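Search this site
Home News Business Town Schools Sport Contact

Toy library to open second branch in Jallham

22/07/2022 | By the news desk

Families in Jallham will be able to borrow toys from a new branch of the Sedholm Toy Library, which opens in the former Widmer shoe shop on the main street in November.

The library lends toys the way a public library lends books. Members pay a yearly fee and can keep an item for up to four weeks. The Sedholm branch has 2,878 items on its books, from jigsaw puzzles to ride-on tractors, and the new one will start with around 1,000.

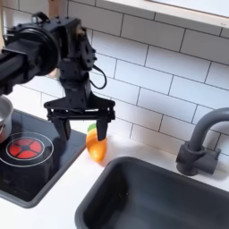

A play kitchen with a white countertop.

Membership will cost $27 a year per household. One card will work at both branches, and toys borrowed in one town can be returned in the other. Households that already belong to the Sedholm branch do not need to sign up again.

Rent on the shop for the first two years is being paid by Cendeck, the packaging firm based outside Jallham. The library said the rest of the money came from its spring appeal and from the sale of older stock.

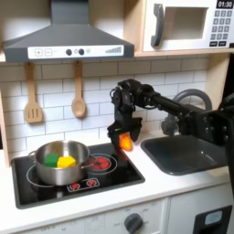 Large items have been the hardest to get hold of in Sedholm, where the waiting list for outdoor slides and playhouses runs into the fall. The Jallham shop has a wide rear door and a dry storeroom, so more of the bigger pieces can be kept there. Pretend play is also in demand, and a toy microwave with a number keypad and a display reading 01:30 is the kind of thing that younger children ask for. Electric ride-on cars will not be lent for now.

Parking is free for an hour behind the shop. A ramp is to be fitted at the front entrance before opening day, and strollers can be left inside the door.
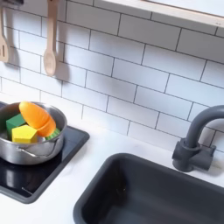

Sign-up for the new branch begins next month at the Sedholm desk. The first 50 households to join will pay half the usual fee. Donated toys should be clean and complete, and can be dropped off in Sedholm on Saturday mornings. Soft toys and car seats cannot be accepted.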